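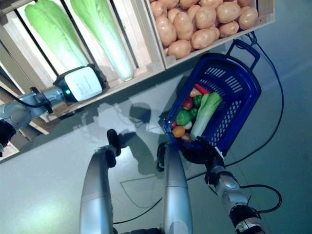

What We Do

Mirbridge supplies two-armed shelf-picking systems to grocers, warehouses and training centres. Our main product is Irkero, a kit that combines a pair of arms, their controllers, a head-level camera and the software that ties them together. Miranda is the service that goes with it: site survey, task programming, operator training and remote support.

The company is based in Plurness and has 17 employees. Mechanical assembly and software are done in the same building, and customers are welcome to bring their own goods for a trial before ordering.

How Irkero Is Tested

Every task we sell is first run on a produce display built at working height. The display is a wooden shelving unit with slatted crates, stocked with artificial vegetables. Artificial stock keeps its shape and colour between runs, so a change in the results can be traced to a change in the software or the hand. Real produce is used in the second stage, at the customer's site.

A standard order names the items and the quantity of each. One arm picks from the crates while the other holds or steadies a plastic shopping basket. Either arm can take either role. The basket is treated as an object to be handled, with its own grasp points on the rim and handle, and it may be tilted to improve the view of its contents.

Napa cabbage is one of the harder items on the list. It is long and heavy at the base, and the leaves hide much of the outline. The planner looks for the white base first and sets the direction of approach from there. Potatoes and onions are handled by a separate routine for piled goods, which selects the item with the most exposed surface and rescans the crate after each pick.
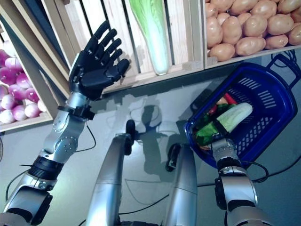
Gleice Trindade wrote to us in February to say that the piled-goods routine had saved her team a good deal of setup, but that the order editor should let an operator swap one item for another without restarting the job. She also asked for a printed version of the fault code list. Item swapping was added in the next software release, and the fault code list is now packed with each kit.

Hands and Fittings

Irkero is sold with a choice of end effectors. The clamping gripper is suited to rims, handles and flat edges. The multi-fingered hand is suited to rounded and tapered goods, such as an ear of corn held at the base with the cob clear of the fingers. Customers who handle mixed goods generally order both types and keep the second set as a spare.
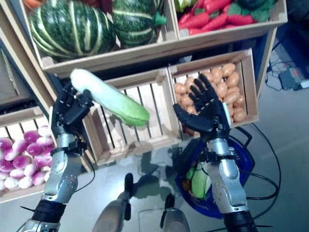 Changing a hand requires one hex key and a recalibration, which the software runs on its own once the new fitting is selected from the menu. Grasp settings are stored by item and by hand, so returning to an earlier fitting does not erase the work done with it.

Cabling is external on the current model. This makes inspection and replacement simple, but it does call for clear floor space behind the unit. The survey report shows where cables should be routed at each site.

Miranda Service Plans

Miranda is offered at 2 levels. The basic plan covers installation, operator training and telephone support during business hours. The full plan adds remote diagnostics, quarterly inspection and the programming of new items. Item programming under the full plan is capped at 145 items per year. Further items are quoted separately.

All plans run for 180 days at minimum and may be renewed for any length of time after that. Spare parts are stocked in Plurness and shipped across Canada.

Who We Are

Réjean Bergeron is head of engineering and signs off on every acceptance test. Enquiries about trials, pricing and site surveys should be sent to the sales desk through the contact form. Please include a list of the goods to be handled, the dimensions of your shelving and the type of basket or tote in use.

Page last revised April 3, 2023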